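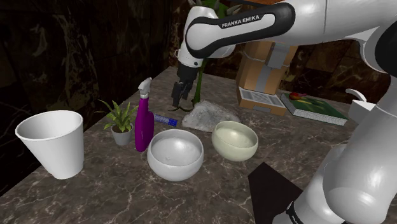 Nygård countertop spray, four months in

I bought the Nygård stone cleaner in the 300 ml bottle because I was tired of the sticky film my old stuff left on the counter. We have dark marble, and dark marble shows everything. Toast crumbs, fingerprints, that weird cloudy ring under the coffee maker!

First, the smell. It's faint, kind of like cucumber, and gone by the time I've put the rag away. My last cleaner (Olteo, the lemon one) hung around all evening and got into the butter, I swear.

It wipes off with hardly any streaks if you go easy – two squirts does my whole side of the kitchen. Use more and you'll be buffing forever. I did that for the first week and nearly sent it back.

What it won't do is dried egg. You still need warm water and some patience for that, and the same goes for candle wax.

The trigger is my one real gripe. Mine started dribbling down my wrist in the second month, so I swapped in the top from an old Merent bottle and it fit fine. Would I buy it again? Yep, but I'd get the refill pouch and keep my own sprayer.

Kastriot Shehu
20 September 2026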